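Osach Bin Sorting Notes

Version 4, January 2020
Maintainer: Judit Dobos
Contact for corrections: Urs Marti

Summary

Osach is a set of images and written records on the use of open bins as a work surface for sorting mixed small goods. It covers the bin, the table under it, the order in which goods are put in and taken out, and the state of the bin at the end of a run. Records were made at the Zodavville site.

Contents

runs/ one folder per run, numbered
images/ stills, grouped by run
sheets/ handwritten run sheets, typed up by Giorgia Dal Bello
goods.csv list of goods with code, short name and weight
changes.txt corrections since version 1

There are 23 runs. Runs 1 to 7 use the first goods list (Nera) and the remaining runs use the second (Thaler). The two lists share codes but the codes do not mean the same thing. Always read the list name together with the code.

Table and bin

The bin is rectangular and open at the top. It stays on the tabletop for the whole run and is not turned. Bin position is checked against the table edge before each run and written on the sheet under "pos". An entry of "ok" means no correction was needed. Any other entry is the correction in millimeters.

Goods are never stacked on the tabletop beside the bin. Anything taken out goes to the shelf, and the shelf is not part of the image record.

Fields in the run sheets

run: run number
list: Nera or Thaler
pos: bin position check
fill: goods codes in the order they were put in
out: goods codes in the order they were taken out
left: codes still in the bin at the end
note: free text

The "fill" field is complete for all runs. The "out" field is missing for run 15, where the sheet was lost. Use "left" for that run and do not try to rebuild the order from the stills.

Images

Stills come from a fixed viewpoint near the table. Light was not controlled, and bright patches on shiny surfaces are common. Color should not be used to tell goods apart. Large parts of the bin may be hidden in any one still, so a code that cannot be found in an image is not proof that the item was out.
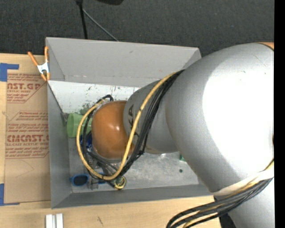 Contents of the bin should be taken from the sheets in all cases where the sheet and a still seem to disagree. Ferdinand Aebischer compared both sources for the Thaler runs and marked open cases with "chk" in the note field. The Nera runs have not been compared.

Known problems

Weights in goods.csv are in grams for Thaler and in ounces for Nera. Two typed sheets use a comma as the decimal mark. Notes by Corina Hauser from August were added to the "note" field without their original line breaks.

Use

Internal use and teaching. Please give the version number when citing. Corrections should name the run, the field and the proposed value.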